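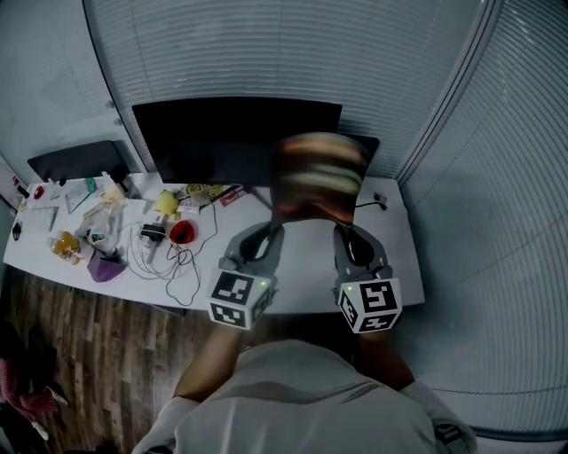 The long white desk at Stistance, with the monitors along the far side and the small stuff still to be sorted.

Merle Costigan loves a messy desk. She will cross a building to look at one, and when the design office Stistance asked her to help with theirs, she said yes before she had heard how long it was. It's long! It's also white, so every scrap on it shows up beautifully, and she thinks more offices should be brave enough to buy white.

Her method is called the Tipoki sort, after the street where she had her first studio, and it starts at the left end and moves right. Paper comes first. Loose sheets, cards, a printed packet in red and white: they all get picked up, looked at once and put in one pile. Then come the things you touch all day, like the red mouse, which she'd happily give pride of place. After that it's the odds and ends, and this is where she gets really excited. A bright yellow round thing among the papers? It stays. "A desk needs one cheerful object," she says, "and I'd fight anyone for it."

She has sorted 1,508 desks by her own tally, kept in a notebook that began in an October long ago, and most of them took roughly 35 minutes. The shared ones run longer (people drift over and start telling you stories about their pens).
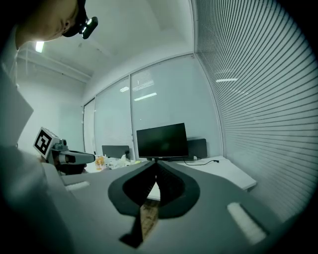
Monitors, a trailing cable and a bottle of something amber, with the glass partition behind.

Cables are her other passion. One loose black cable running off to the right can make a whole desk look unfinished, and she likes to bring it back behind the screens before she touches anything else at that end. Bottles go to the back corner, crumpled wrapping goes in the trash, and the monitors get turned until everybody has some elbow room.

And what a room to do it in, with those tall glass panes and their frosted bands! Costigan's last big job, at Drutgate, had 13 desks and hardly any daylight, and she still talks about it fondly. Next up is Endum, where the staff have promised her a supply closet as well as the desks. She has already asked to see inside it.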